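Zwischenbericht Projekt Pikus: Spechte und Höhlenbäume in den Bergwäldern

Berichtszeitraum: Januar bis Mai

Wir sind mitten in der Saison, und was für eine Saison! Seit dem letzten Bericht haben wir alle acht Probeflächen oberhalb von Vuvar mindestens einmal vollständig begangen, vier davon sogar schon zum dritten Mal. Die Mittel aus der zweiten Rate sind wie geplant in Fahrtkosten, Kartenmaterial und die neuen Ferngläser geflossen. Wer einmal mit den alten im Gegenlicht gestanden hat, weiß, wie sehr wir uns darüber freuen.

Kartierung
Erfasst sind bisher fast 700 Höhlenbäume, überwiegend Buchen, dazu einige sehr alte Tannen am Nordhang. Jeder Baum bekommt eine Nummer, den Brusthöhendurchmesser, die Höhe des Einfluglochs und einen Vermerk zum Zustand der Rinde. Besonders schön: Auf drei Flächen ist der Weißrückenspecht nachgewiesen, und zwar trommelnd, nicht nur anhand von Fraßspuren. Am Bachgraben unterhalb der alten Forsthütte saß ein Männchen so lange am selben Stamm, dass wir die Begehung dort unterbrechen mussten, um es nicht zu stören.

Schwieriger war der März. Die Forststraße war nach dem späten Schneefall gesperrt, zwei Begehungen mussten wir nachholen. Die Daten vom oberen Hang sind deshalb mit denen der übrigen Flächen nur eingeschränkt vergleichbar. Wir kennzeichnen sie in der Auswertung entsprechend.

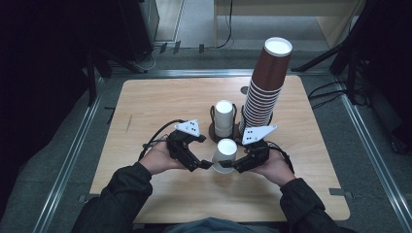
Zwei Handgreifer auf heller Tischplatte

Zusammenarbeit und Öffentlichkeit
Das Planungsbüro Deltesum hat unsere Rohdaten in ein gemeinsames Kartenblatt übertragen, mit dem nun auch das Forstamt arbeitet. Dort sind erste Höhlenbäume aus der Nutzung genommen worden, eine großartige Nachricht! Die Morgenführung ab 5 Uhr war ausgebucht, und in der Schule in Berge hängt jetzt unsere Tafel mit den Trommelrhythmen der heimischen Arten.

Nächste Schritte
Im Juni folgt die Brutkontrolle, danach die Totholzaufnahme auf den unteren Flächen. Offen ist noch die Umwidmung der Restmittel aus dem Posten Druckkosten. Den Antrag dazu reichen wir mit der Belegliste nach.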